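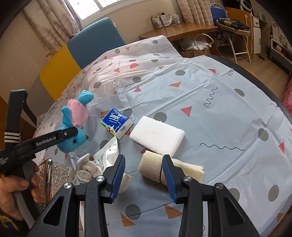

Pao-chu Su asked whether the thin cover can stay on the table between uses, or whether it is meant to be thrown out each time. It can stay. Wipe it flat with a damp cloth, let it dry, and replace it when it tears or stops lying down at the rim.

Tallska disposable table cover, round
Supplied by Bodar

Product details
Material: thin plastic film, single layer
Color: white
Shape: round, for round tables
Pack: 30 covers, folded
Surface: smooth, wipe clean
Edge: cut, no hem, no elastic

Use
The Tallska cover protects a round table top from spills, crumbs, glue and marker during sorting, craft and household work. The film is light and shows fold lines and wrinkles after unpacking. These relax in part over a day or so but do not disappear. For a flatter surface, order the heavier Aletti cover, which ships on a roll.

Small household goods can be set directly on the film: a pack of tissues, a soft toy, a roll of gauze. Lift objects when moving them. Dragging a hard edge across the film will gather it and may start a tear.

Fitting
1. Clear and dry the table top.
2. Unfold the cover on the table with the center crease over the middle.
3. Pull outward at opposite points, working around the rim.
4. Fasten with Dizon table clips if the table is used outdoors or near a fan. A 12-pack of clips is enough for two tables.

Limits
Not for hot pans, irons or candles. Not for use as a food wrap. Solvent-based markers will stain the film and may bleed through where it is creased. Do not machine wash. Keep away from small children and pets when not fitted to a table.

Storage
Keep unopened packs flat, out of direct sun. Film stored in a cold room is stiffer; bring it indoors the day before fitting.

Ordering
Single pack: item 7
Carton of packs: item 17
Clips and the Aletti roll are listed under table accessories. Opened packs cannot be returned. Unopened packs are accepted in the original wrap with the packing slip.

Replaces the earlier Tallska cover with the embossed surface, discontinued in November. Existing clips fit both versions.

Page revised Friday, February 25, 2022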